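Patio and Round Table, June

Brorodside house, back patio. Finally getting these pages up, sorry for the wait. One picture so far, rest of the notes are below in the order we did the jobs. More to follow when the upload stops timing out.

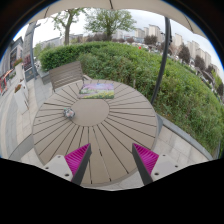

So the table. It came out of the yard sale place in Ernton and it has been the best thing we bought for this patio by a mile. Round, slats all running out from a plain disc in the center, sort of taupe, sort of brown depending who you ask. Goes with the chairs, or near enough. The landscape with the pink and lavender blossom is one of the prints from the Jarkton market, still deciding where they all go. I like it flat on the table, might just leave it at that.

Cleaning between the slats
Slow job. Old toothbrush, bucket of warm water, a little dish soap. Go from the center out, one gap at a time, otherwise you push the crud back to the disc and start over. Did it Friday before lunch. A butter knife wrapped in a rag works for the tight bits near the middle. Don't use the pressure washer, I did that on the last table and it lifted the finish in stripes.

The rim
Wipe it last. Pollen collects there and so do the spiders. Undersides too if you can stand it.

Chairs
Slatted, brown-gray. Same soap and water. Felt pads on the feet are shot again, the patio eats them, so trying the rubber caps this time. Pack of 9 from the hardware store in Ernton, why 9 I have no idea. Will report back.

Cushions
Not out yet. Two of them got mildew over the winter becuase they went in the shed damp. Washed with vinegar, hung on the line, still a smell. If it's there next week they go to the dump.

Prints, the full list
All from the same table at the Jarkton market. 11 dollars for the lot, no frames.
Blossom landscape, green and yellow flowers low down on the right. My favorite.
A harbor, very blue.
Sheep on a hill, a bit gloomy.
A bowl of lemons, wants to be in the kitchen obviously.
A street in the rain, water stain on one corner but you could mat over it.

Hanging them outside
Under the porch roof only. Anything in full sun is gone by August, learned that with the old calendar pages. Thinking of the Hutapea clip rail, it's a strip that screws to the wall and the pictures just slide in, no glass. Got the short one to try. Screws that come with it are too soft so use your own. The heads strip if you so much as look at them.

Wind
It picks up off the field after 2 most afternoons and anything paper goes over the fence. I've chased napkins, a seed catalog, somebody's homework. Flat stones from the creek are good, a jar of pebbles is better. Clothespins if there's a cloth.

Tablecloth or no tablecloth
No tablecloth. Tried the yellow one, it slid all over and it hides the slats, and the slats are the whole point of the table. Placemats at dinner, round ones, they sit better with the lines fanning out. Square ones look wrong and I can't explain it any better than that.

Where it stands
Moved it twice. First by the steps, too close, you couldn't get the screen door all the way open. Then under the maple, which was lovely for a day and after that it was sap. Now it's out on the flat part with room to pull a chair back on every side. Morning shade until 9, then sun. Fine for breakfast, too bright to read at noon without a hat.

Umbrella
Still looking. Want a free standing one with the weight off to the side. The ones in Ernton were all beach stripes. If you see a plain green one anywhere, comment below with the store, please.

Still to do
Sweep under everything.
Oil the screen door hinge.
Pots along the wall, geraniums or maybe the trailing kind, whatever is left at the nursery by now.
String lights, need a longer extension cord.
Find the citronella bucket, it was in the shed, it is not in the shed.
Second rail if the first one holds.

Next page will be the porch wall once the prints are up, then the side path and the herb bed, which is mostly mint at this point. Comments are open again, the spam filter was eating everything thru the spring so if you wrote and didn't hear back, try once more.

Back to Brorodside main page
Older: the shed clear out
Newer: porch wall (coming)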